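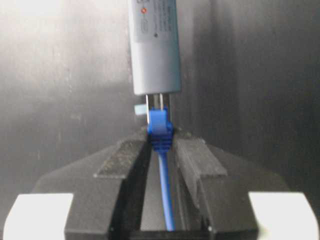
Fig. 2-1. A blue connector with a ribbed boot, standing upright under two thin metal pins.

Chapter 2
Plugs, Cables, and the Bench

Most of the faults you will be asked to fix in your first year are at the end of a cable. The middle of a cable leads a quiet life. The ends get pulled, bent, stepped on, and pushed into the wrong hole. In June the Rewi repair shop went through a box of 369 returned cables and sorted them by fault. The largest pile was damage within a thumb's length of the plug.

This chapter covers the parts of a plug, how to put two halves together without bending anything, and how to set up the surface you do it on. Soldering comes later. You will need one old cable that you don't mind cutting up, a good lamp, and a table.

The parts of a plug

A plug has a body, which is the part you hold. Inside or in front of the body are the contacts, the metal parts that carry the current or signal. Contacts may be pins, flat blades, or springs. Behind the body there is often a boot, a softer sleeve that spreads the bend so that the cable doesn't fold at one point. Look again at Fig. 2-1: the boot is the ridged section that narrows down toward the cable. The outer covering of the cable is called the jacket.

Always pull on the body. Pulling on the jacket puts the load on the joints inside, and those joints are small.

The surface

Work on a flat, matte surface. A shiny top throws the lamp back in your eyes, and a patterned one hides small parts. Dark gray is a good color for silver pins and pale plugs -- less good for black screws, which you should keep in a white dish. Find out where your table's edge is relative to the wall, too. A gap there will swallow a pin, and you won't see it go. Run a finger along the whole edge before you start, and clear away any crumb or scrap you find.
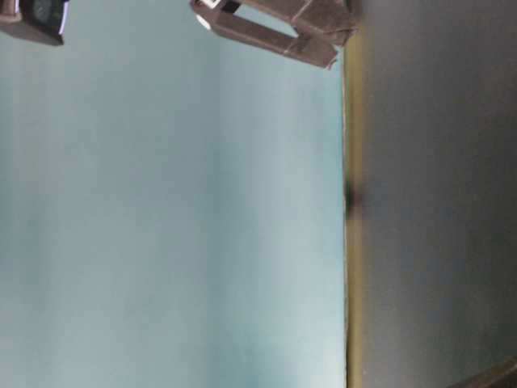

Rosalind Sorensen objects to this advice in her letter on our first edition: push the table hard against the wall, she writes, and you lose the side you most need for long cables. She works with her table in the middle of the room and lets the slack hang off the back. If you have the floor space, try it her way. Gerd Hellwig's shop at Iser does the same, with a Nestlow tray hooked under the far side.

Wherever the table stands, leave the cable enough slack to reach the work with a gentle curve in it. A cable under tension turns the plug as you let go. When several cables share a path, tie them loosely and let each one leave the bundle close to where it is needed. Ties should slide when you push them with a finger. If they don't, cut them off and start over, keeping the cutters flat so the jacket isn't nicked.

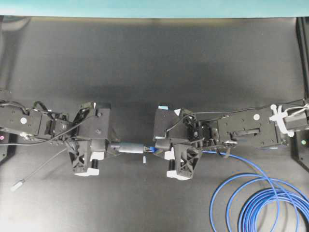
Joining two halves

1. Look at both faces under the lamp. Check that no pin leans.

2. Find the key. This may be a notch, a flat side, or a rounded corner. If there is none, look for a mark on the body.

3. Hold one half still. Bring the other up to it in a straight line until the two touch.

4. Stop there and look from the side. The two bodies should be in line.

5. Press with steady force. Don't rock the plug. If it won't go, back out and return to step 1.

Hold both halves by the body throughout. Odair Guerra has his students at Itent practice steps 3 and 4 with their eyes on the side of the joint instead of the front, and we suggest you do the same for the first hour.

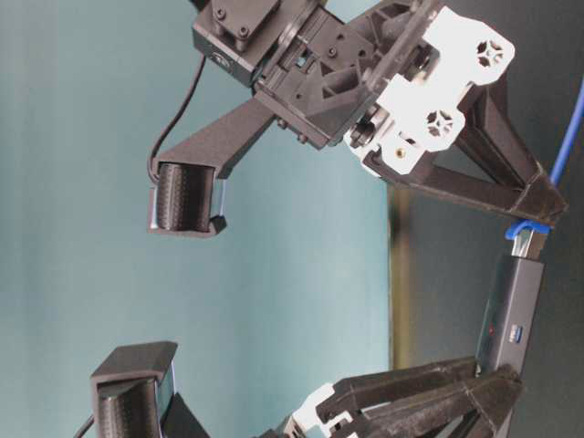 How can you tell whether a plug is all the way in?

Check the gap between the two bodies and compare it with a joint you know is good. Many plugs click, but some have no latch at all, and on those the gap is the only guide.

Exercises for this section

Cut the old cable just behind the boot. Slit the boot along its length with a sharp knife, cutting away from your hand, and open it out. Draw what you find, label the jacket and the contacts, and keep the pieces in a bag for Chapter 3.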